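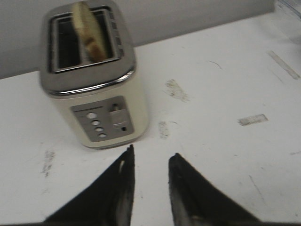 Figure 1. Two-slot toaster with a slice of bread in the right slot.

Unit 4: Lockout Before Maintenance
Industrial Maintenance Practice, Metmont campus
Instructor: Jocelyn Grewal

Read these notes before the shop session. Bring your own padlock and the tag you filled out in Unit 3.

Where injuries happen

Most work on a packaging line is done with guards closed and people outside them. Maintenance is different. The guard comes off, hands go into the machine, and the normal protections are gone. Lockout is the procedure that keeps the machine from moving or energizing during that time.

An emergency stop is not a lockout device. It stops motion, but it can be reset by anyone who walks by, and on many machines the drives stay powered. The same goes for a selector switch left in "off" and for an open interlocked gate.

Energy sources

Electrical power is the one people remember. On the Virbridge palletizer in our shop you also have to deal with:

Compressed air in the clamp cylinders
Gravity on the lift table
Spring tension in the sheet feeder
Heat at the sealing bar
Charge stored in the drive capacitors

Closing the air valve does not empty the cylinders. Bleed the line and watch the gauge go to zero. For the lift table, lower it fully or set the pin. Drive cabinets carry a waiting time on the door label — follow the label on the cabinet you are opening, even if you know the model.

Sequence

1. Tell everyone affected by the shutdown.
2. Stop the machine by its normal controls.
3. Open every isolating device and apply locks and tags.
4. Release or block stored energy.
5. Test your meter on a known live source, test the circuit, then test the meter again.
6. Try to start the machine. Return the controls to off.

One person, one lock, one key. In group work each person puts a lock on the group box, and the job stays locked until the last one comes off. At shift change the incoming worker's lock goes on before the outgoing worker's is removed.

Graded exercise

Teams of 4, 20 minutes each. The written part is worth 70 points and the shop part 30. Sorin Oprea will run the palletizer station. Skipping step 5 or 6 means repeating the exercise.

Reading: Chapter 16, sections on group lockout and temporary re-energizing.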